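Incoming stock inspection: mass-market paperback, romantic suspense list
Title: Rutau (second printing)
Publisher: Fliltetti
Printer: Uçar
Place of inspection: Zustthorpe store, bay side
Quantity ordered: 4,000
Quantity in this delivery: 2,000
Sample pulled: 10 copies, from different cartons
Inspected by: Adhiambo Ondieki
Comments reviewed by: Erasto Chege

Result codes: P = pass, F = fail, C = pass with comment, N = not applicable

1. Paperwork

1.1 Delivery note matches purchase order – P
1.2 ISBN on carton label, back cover and copyright page identical – P
1.3 Printing line on copyright page updated for second printing – C
Comment: line is updated, but the old typesetter's credit is still under it. Remove at next printing. No action on this stock.
1.4 Price on back cover matches current list – P

2. Cartons and stacking

2.1 Cartons dry, tape unbroken – C
Comment: one carton re-taped at a corner. Opened, contents sound, closed again and marked.
2.2 Books packed flat, spines alternating – P
2.3 Pallet height within store limit – P
2.4 Gangway clear both sides of the pallet – F
Comment: pallet was put down across the painted line. Moved by 10 a.m. and re-checked, now P.
2.5 Carton knives retracted and returned to hook – P

3. Cover

3.1 Front cover matches signed proof – C
Comment: see note below.
3.2 Author name and title centred on spine – C
Comment: drift towards the back cover on two of the sample copies. Within tolerance.
3.3 Lamination free of bubbles and lifting at the corners – P
3.4 Series flash ("Harbour Watch, Book Two") present, top left – P
3.5 Barcode scans first time – P 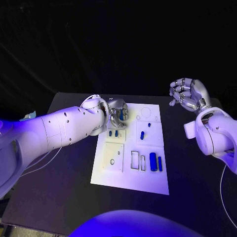
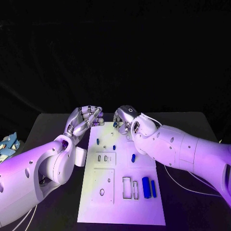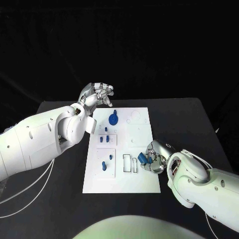

Note on 3.1. The signed proof shows the heroine's coat as a cold blue against a white ferry rail, and the sample copies were first reported as too warm in the rail. The report came from a desk with a coloured lamp on it and has been withdrawn. Coloured light moves a white surface a long way: the white board in the second picture reads pale lavender under violet light, and a cover held in the same light would do likewise. The samples were viewed again beside the bay window and then in the proofing booth. Both viewings agree with the proof. In future, 3.1 is to be completed in the booth only, with the proof and the copy side by side and the lamp reading written on the sheet.

4. Text block

4.1 Page order complete, no repeated or missing section – P
Comment: checked by folio and by the first words of every chapter.
4.2 Running heads correct – F
Comment: page 200 carries the head for the previous chapter. Error was also in the first printing. Fliltetti informed; they will accept the stock and correct the file.
4.3 Show-through acceptable – P
4.4 Chapter openings drop to the same line – P
4.5 Letter from the kidnapper (chapter six) set in italic throughout – C
Comment: the last line reverts to roman. The author's proofs show that this was asked for. Leave.
4.6 Teaser chapter for Book Three included – P
4.7 Reader's letter page shows current postal address – P

5. Binding

5.1 Page pull test, three pages per copy – P
5.2 Spine flex, opened flat at the middle – C
Comment: slight cracking noise on one copy, glue holds. Copy kept.
5.3 Trim square – P
5.4 No glue on the fore-edge – P

6. Book club copies

6.1 Bellyband supplied – N
6.2 Signed bookplates supplied – N
Comment: both go with the balance of the order in May.

7. Release

Stock may be released to trade orders. The withdrawn report on the cover stays attached to this sheet. Sample copies are stamped "not for sale" on the half-title and go on the reference shelf, apart from the copy under 5.2, which Erasto Chege has asked to have sent back to Uçar.

Open items:
1.3 copyright page credit – Fliltetti
4.2 running head, page 200 – Fliltetti
5.2 glue, one copy – Uçar, reply due before the balance is bound

Reviewer's comment (E. Chege): agreed on all points. For 3.2, please write the drift in millimetres next time.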